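**FOR RELEASE: AUGUST**

# Grikon releases Duvivora, a set of hand-demonstrated kitchen and tabletop tasks for two-arm robots

**TULLY:** Grikon today released Duvivora, a collection of household manipulation tasks demonstrated by people using hand-held grippers in lived-in homes. The release contains 3,850 demonstrations from 10 homes. Of these, 1,703 use two grippers at once, one in each hand. The remainder are single-gripper recordings.

Duvivora ships with version 2 of Dostix, the company's software for aligning, trimming and checking demonstrations before they are used to train a robot policy. Both are available to existing Grikon customers now. Access for university groups opens at the end of August.

Each demonstration is a continuous recording of one task, from a stated start condition to a stated end condition. The person holds the gripper, closes its fingers on the object and moves it as the robot would be expected to move it. The camera is fixed to the gripper, so its view is close to the one a camera on a robot wrist would have. Finger opening is logged along with the video. No robot is present during recording, and no joystick or headset is used.

"The tasks are ordinary and the rooms are ordinary," said Finbarr Geraghty, head of data engineering at Grikon. "Our customers had plenty of clean bench recordings. They were missing demonstrations made on a dining table with a kitchen behind it, and policies trained on the bench data showed that as soon as they left the bench."

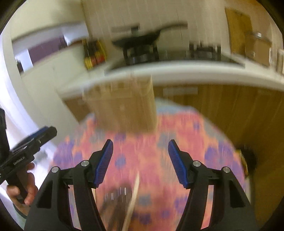
Duvivora tasks are grouped by the kind of contact involved: pick and place, insert, wipe, open and close, pour without liquid, and handover between grippers. Start conditions are written in plain language and leave the placement of objects to the person giving the demonstration. Surfaces and furnishings stay as found in the home. A policy that has learned to find an object against a plain gray mat will often fail on a cloth covered in pink, orange and purple blotches, and thin items such as a light wooden stick are among the first to be lost. Duvivora therefore records surface type as a field in every file, with separate values for plain, textured, patterned and reflective. Customers can filter on this field when they build a training or test split.

Motion blur is handled in the same way. Fast hand movement produces short runs of blurred video, most often during the approach to an object. Earlier versions of Dostix removed these runs by default. Version 2 keeps them, assigns each a blur score, and leaves the threshold to the user. In internal tests, removing blurred segments shortened the approach phase and caused trained policies to slow down too early, well before contact.

## Two-gripper recordings

Two-gripper demonstrations account for most of the engineering work in the release. Each gripper carries its own camera and keeps its own clock. When the recordings are combined, an offset of even a few video frames changes the apparent order of events in a handover, where one gripper must close before the other opens.

Dostix 2 estimates the offset between the two recordings in two passes. The first pass uses a start gesture, in which the person brings the grippers together and opens and closes both. The second pass refines the result from the motion of each gripper during the task. Where the two passes disagree by more than a set limit, the demonstration is held back for manual review. Held demonstrations are not included in the 3,850.

The software also estimates the position of each gripper relative to the other. One gripper is often in view of the other's camera, at the left or right edge, and Dostix 2 uses these sightings to correct drift. When neither gripper can see the other for an extended period, the file is marked as having reduced relative accuracy. It can still be used to train tasks in which the two arms work independently.

"A lot of two-arm data is really two streams of one-arm data stored in the same folder," Geraghty said. "For some tasks that is fine. If one hand steadies a container while the other puts something into it, you need to know where the hands are with respect to each other, and you need to know it at the moment of contact."

## Recording conditions

Demonstrations were recorded at different times of day under the lighting already in each home. Ceiling lights, windows and glossy appliances were left as they were. Objects in the background were left in place too, including items that resemble the task object in shape or color.

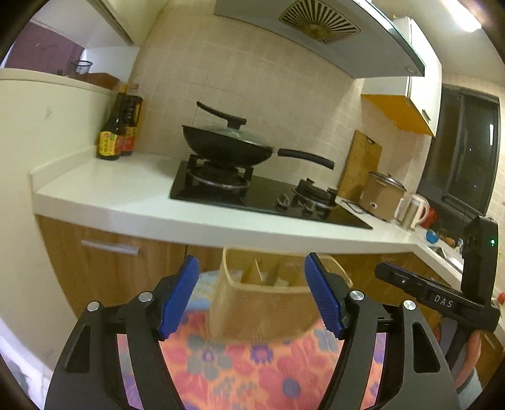
The same rule applies to everything outside the task area. Background objects are not labeled, with one exception: if an object beyond the task area belongs to the same category as the task object, the file carries a distractor flag. Users can include or exclude flagged files. Grikon recommends including them for any policy that selects its target from a spoken or written instruction.

Each person giving demonstrations completed a practice session before recording. Practice attempts are excluded from the release. Failed attempts made after practice are retained in a separate folder, with a code for the type of failure. The codes are missed grasp, dropped object, wrong object, collision with a fixed surface, and incomplete task. These files are intended for training success detectors and are not suitable for direct imitation.

No single task contributes more than 200 demonstrations. The cap was set after early customers reported that large blocks of one pick-and-place task dominated training and had to be thinned by hand. Tasks that reached the cap were closed and the remaining recording time was assigned to tasks with lower counts, mainly insertion and handover.

## Transfer to robot arms

Hand-held demonstrations have a known limitation. A person can reach positions, and turn through angles, that a given robot arm cannot. Dostix 2 includes a reach check that compares each demonstrated path with a model of the customer's robot and its mounting position. Paths are sorted into three groups: reachable as recorded, reachable after a shift of the base, and not reachable. The check runs before training and does not require access to the robot.

Speed is checked separately. People move faster than most arms are permitted to move near furniture, and a path that is reachable at low speed may exceed joint limits when played at the recorded rate. Users can slow a whole demonstration or only the segments that exceed the limits. Finger timing is stretched to match.

The release makes no claim about force. The grippers used do not record contact force in this version of the data, and finger opening is a poor substitute when handling soft objects. Customers working with fabric, food or thin packaging should expect to add demonstrations of their own, by hand or by remote control of the target arm. Dostix 2 accepts both kinds and can combine them in one training set, provided the source of each file is declared.

## Privacy

Residents of all homes agreed in writing to the recording and to its use in training. Audio was not kept. Video is screened for faces, mail, screens and personal documents, and affected segments are masked or removed. Hands and sleeves of the person giving the demonstration remain visible where they fall within the camera view. A resident may ask for a recording to be withdrawn, in which case customers receive a notice listing the files to be deleted.

## Availability

Duvivora is supplied as a download or on disk. The license covers research and commercial training and does not allow redistribution of the raw video. Dostix 2 runs on a single workstation and reads recordings made with version 1, though blur scores and relative gripper positions must be recomputed for older files. The upgrade is free to customers with a current support agreement.

Known issues at release are listed in the documentation. They include incorrect surface values in a small number of files where a cloth covers only part of the table, and slow loading of handover tasks when both camera views are displayed together.

**About Grikon**

Grikon develops software and training data for robots that handle everyday objects. The company is based in Tully and supplies robot makers, system integrators and research groups.

**Press contact**

Finbarr Geraghty, Grikon, Tully
Technical questions about file formats should be sent through the Dostix support page.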